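4. Sorting and pairing

Of all the jobs in our study of household laundry at Centhorpe House, this was the one the group had put off. Washing is done by a machine and drying by the weather, but pairing socks is done by a person, standing up, slowly losing interest. We wanted to know how much of an evening it takes and whether a fixed method helps.

The rules were simple. Every sock was laid out at full length on the bed before any pairing began. It was then matched by cuff first, length second and colour last, because colour is hopeless. Most of the socks in Flindilcombe, as far as we can tell, are black.
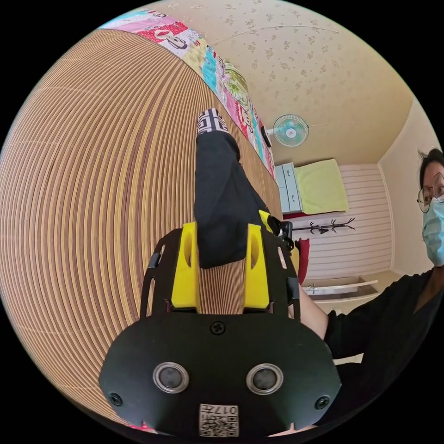 Cuffs did most of the work. A plain black sock with a plain black cuff could belong to almost any other, and we spent nearly 30 minutes of the first session holding such socks up to the window. Anything with a pattern round the top was matched at a glance, if its partner had turned up at all.

We ran two sessions in October, one with the method and one without. The method was quicker, though it needs a clear bed, and a clear bed turned out to be the scarcer resource. Quilts had to be shoved up against the wall each time – a step missing from our original plan and from our timings, for which we lost marks at the interim review.

Socks still single at the end went into a shoebox labelled Pending. The shoebox is full. Next term we will try the same method on pillowcases, which at least do not come in lefts and rights. Neither do socks, as our tutor has pointed out.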